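Search this diary Go

So the old cat has had her appointment at last, and I have been meaning to sit down and write it all out while it's fresh, with a cup of tea and the lamp on, and Pugh herself asleep on my feet (she is heavier than she looks, and the vet agrees with me on that).

It's her kidneys, which I think I had half guessed from the way she's been hanging around the water bowl since before Christmas. Dr. Bakalis was so kind about it. She sat right down on the floor with her, which Pugh took as her due, and went over the blood work with me line by line until I stopped nodding and started understanding. It's early, she says. Plenty of cats go on for years at this stage with the right food and somebody paying attention, and goodness knows I pay attention. 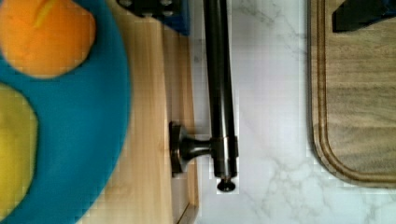
Last changed: 14 January 2020

The food is the hard part. She has eaten the same salmon dinner since she was a kitten and regards anything else as an insult. I'm to mix in a spoonful of the kidney kind and work up slowly, and if she turns up her nose I'm to go back a step and not let her go hungry to prove a point. Carys warmed hers up a little when old Vundano was on the same diet, and she swears by it, so I tried that at supper. Two licks and a long look at me! But she came back later and there was a clean spot in the middle of the dish, so I'm calling that a start.

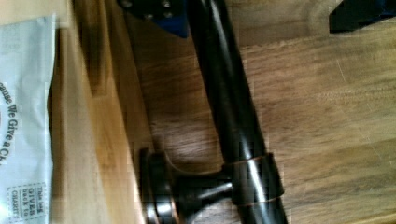
Then there's the water. Melina (she told me to call her that, though I keep forgetting) wants her drinking as much as she likes, so I've put out 4 bowls, one at the top of the stairs for nighttime. Ifor stepped in that one before breakfast and was very good about it, considering the socks.

We go back in April to have her blood drawn again and her blood pressure done, sooner if she's sick or stops eating. The whole business, tests and food and all, is going to run us $600 or so I'd feared, but the bill was smaller than that and I drove home feeling quite light. I stopped at Gwenllian's on the way and told her everything twice over, and she let me, bless her.

Must remember to call tomorrow and ask whether she can still have her bit of chicken on Sundays. She's just stretched and gone off to look in the dish again.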